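Search posts Search Clear

Kekano first week numbers, a thread
03/02/2019
by trisowwatch
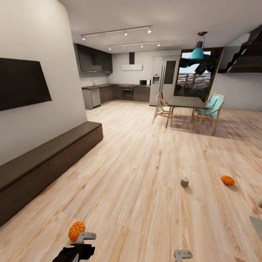
ok so the new Kekano record did 39 thousand in week one and everybody in my mentions is calling it a flop. no. sit down

last album opened at 7. SEVEN. thousand. and that one had a radio single and a whole tv ad push behind it

this one had zero radio. one video. a tour announcement that went up the same night as the McGrath album so half the internet missed it

2/ people keep putting it next to McGrath and I dont get why. McGrath sells bundles. hoodie, ticket, album, done. take the hoodies out and then come talk to me

3/ streams are where it gets fun. Sema (the single not the label, yes its confusing) got added to 405 playlists by the fan tracker's count. I refreshed while typing this and its 406 now lol

4/ also the label. Trisow has never had anybody on the album chart this high. they're tiny. they still mail out the vinyl late, mine from August showed up with a bent corner, I'm over it (not over it)

5/ where is it strong tho. midwest mostly. Ohio, Indiana, bits of Michigan. which tracks, they played every college town out there twice before anyone on the coasts cared

6/ New York and LA barely showing up. somebody said thats a ceiling. maybe? or they just havent booked a decent room out there yet. the last LA show was a 6pm opening slot, come on

7/ favorite track since ppl are asking: the second to last one. the drums drop out and its just that organ. skip the remix at the end, it adds nothing and its way too long

8/ week two will drop, every week two drops. if it holds on to half I'm happy. less than that and yeah ok I'll eat some of this thread

9/ typo in the first post of the old thread, it was the deluxe that came out later not the standerd. leaving it up

more when the new chart is out. muting this now, going to bed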